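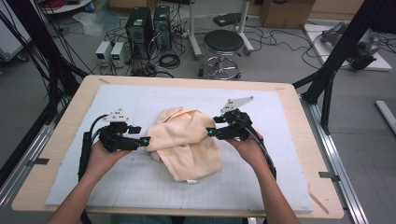
Since April I am teaching a robot to fold towels, and most of the work is done by my own hands. We do it with hand-held grippers, one for each hand, and every movement is recorded so the robot can learn from it later. The towel always begins crumpled, like the peach one on the grid mat, and I must find a good place to take hold of it before I can fold anything.

2/ One demonstration must be slow, but not too slow. If I stop to think, the robot will learn to stop also. Kartini Osman told me this on my first day at Surkdale and I did not believe her.

3/ We have now 501 demonstrations. I removed 19 of them where I dropped a corner and picked it up again. Kartini wants to put them back, so that the robot sees how to repair a mistake. We are still discussing.

4/ Before this we used remote control, with me sitting at a screen. A single towel took me over 90 seconds and my neck was stiff every evening. I prefer the grippers, although my thumbs are tired now.

5/ Next are shirts. The sleeves worry me. If you have shown a robot how to fold sleeves, please write to me which side you begin with.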